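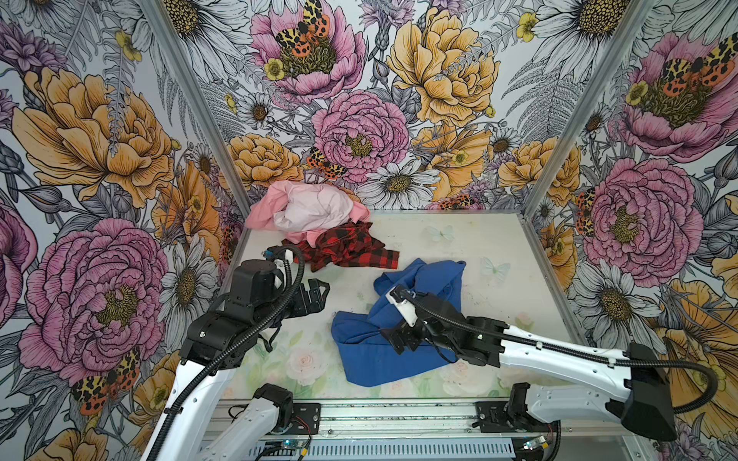

Laundry Folders and Sorters – Part-Time, Flastthorpe

Koltia is a wash-and-fold laundry service. We pick up clothes from homes in Flastthorpe and Hamel, wash and dry them, fold them, and bring them back the next day. We are hiring 4 people for the folding room at our Flastthorpe shop. Applications close 17 August 2024.

The job

You will stand at a table and fold other people's clothes for most of a shift. Each customer's order comes out of the dryer in its own tub and stays together from then on. You empty the tub onto the table, pull the pieces apart, check each one, fold it to our pattern, and stack the order for wrapping. On a busy day the room handles nearly 200 orders.

Most of what we get is everyday wear: shirts, flannels, jeans, pajamas, kids' clothes, towels. Orders are mixed. Heavy cotton and thin tops arrive in the same tub, and they don't fold the same way.
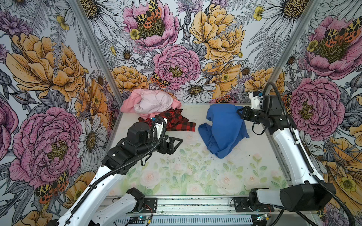

Pink, plaid and blue, before folding.

What you will do

Separate tangled pieces and turn sleeves and legs right side out.
Check collars, cuffs and hems for marks, loose threads and missing buttons.
Set aside anything that still feels damp. It goes back to the dryer with its order tag.
Fold to the Koltia pattern. We teach this in the first week.
Write up damage on the order card before the piece is wrapped.
Wipe down your table between orders.
Help with the tubs at the end of the shift – they get heavy.

Buttons take up more time than new people expect. A flannel shirt is folded with the top button and one lower button closed, and the collar has to sit flat. Anything with a button missing is noted on the card. We don't do repairs in the folding room.
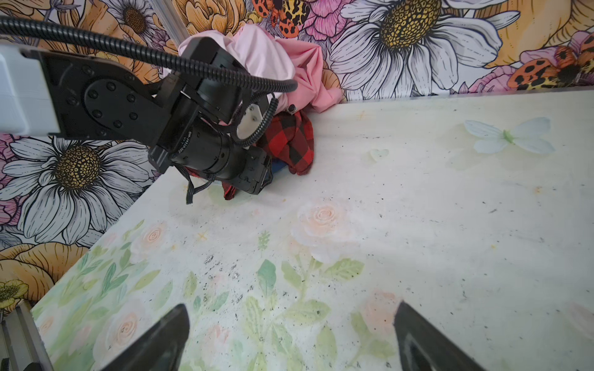
Gearóid Scanlon says the plaid shirts were what slowed him down at first, and that after a couple of weeks he quit lining up the checks and just watched the shoulder seams. His advice to anyone starting is to do the big pieces first and get them off the table.

Who we are looking for

You don't need laundry experience. We need people who can be on their feet for a full shift, lift a full tub with a second person, and keep one customer's things apart from another's. You should be able to read a care label and write a clear note. If you have worked in a dry cleaner, a hotel linen room or a clothing store, tell us, but it won't decide anything.

You must be 18 or older. Please let us know when you apply if strong detergent smells bother you. We use an unscented product for most orders, but some customers send their own.

Hours and pay

Shifts are 6 hours, with a paid break. Morning and afternoon shifts are both open. You pick one and keep it – we don't rotate people. Pay is hourly and goes out every two weeks. The rate is on the application form, along with the rate for training hours, and both are the same for everyone in the room. Extra shifts come up in December and are offered to current staff first.

The trial session

Everyone we interview does a short paid trial at the table. You will get a small pile of clothes and be asked to sort it, check it and fold it any way you like. We look at how you handle the fabric and whether you notice marks and frayed spots. Speed is not scored.
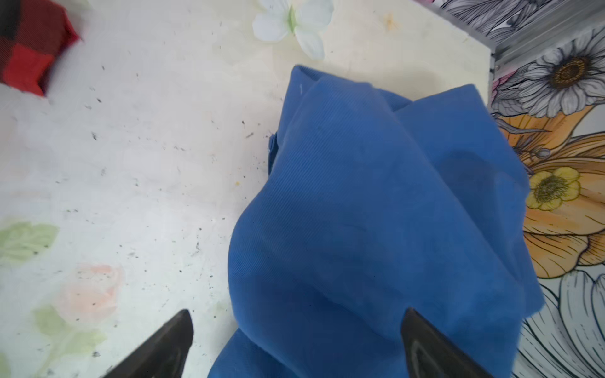
How to apply

Pick up a form at the Flastthorpe counter or ask for one by mail from Koltia, 184 Neltel Road, Flastthorpe. Fill in both sides and include the shift you want and the first day you could start. A résumé is fine but not required.

Sandrine Ferrand reads all the forms and will call you to set a time for the trial. Questions about the work itself can go to Salim Athumani, who runs the folding room and is at the counter most mornings.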